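Tip boxes, week three
Apr 8, 2021

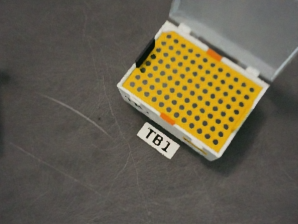 Our club task for April is still the same one: get the arm to pick up a tip box, carry it to the other side of the bench and set it down straight. We do it all in simulation first. The club has one real arm and there are three teams, so a team only gets bench time after its run passes on the computer. Ours is called Laritz, which was the name of the folder before it was the name of the team. The others are Jekerar and Lemaire.

I spent most of this week on the model of the box. The one we started with was just a white block with a yellow top, and it worked fine as long as the arm came in from straight above. Once we let the arm come in at an angle, the grip planner kept choosing spots that don't exist on a box with a lid. So I rebuilt it with the lid as a separate part on a hinge, and put in the tabs and the full grid of 96 holes. Twelve by eight. I made one hole and repeated it, but I had the spacing wrong the first time and the last row ended up in the rim.

The tabs are orange on purpose. With the white rim and the yellow plate, our color filter finds them with almost no tuning. The first version used a yellow close to the plate color and the filter lost them in half the renders.

The label on the table says TB1. We use it to tell the program which station it is looking at, and the rules say it has to be read from the camera and can't be typed in. It reads well when it is close to upright. When it is tilted a lot we get "TBI" or nothing. I wrote a small step that straightens the label before reading it, and that helped more than I thought it would.

The table gave us trouble too. I added scratches to the surface texture so it would look more like a used bench, and the edge detector picked up the long ones as box edges. I left them in. The real bench has scratches, and we would have hit the same problem later with less time to fix it.

Last night I ran 385 trials with the box turned to a random angle each time. Most of the failures were with the lid open and leaning over the side the gripper wanted to use. In 6 of them the arm hit the lid on the way down, and that counts as a collision, so the whole run is thrown out. We need four clean runs in a row to get bench time. Our best so far is three.

Changes for next week:

Make the planner treat the open lid as a no-go area, with some extra room behind the hinge.
Slow down the last part of the approach.
Try the Laketti gripper pads in the model. They are wider than ours and should sit better on the short sides.
Fix the log file so it stops saving over itself.

The pads are the part I am least sure about - wider pads also mean less room next to the lid. If they don't work we will go back to the narrow ones and grip lower on the wall. I will post the numbers either way, and the box model is in the shared folder if Jekerar or Lemaire want to use it.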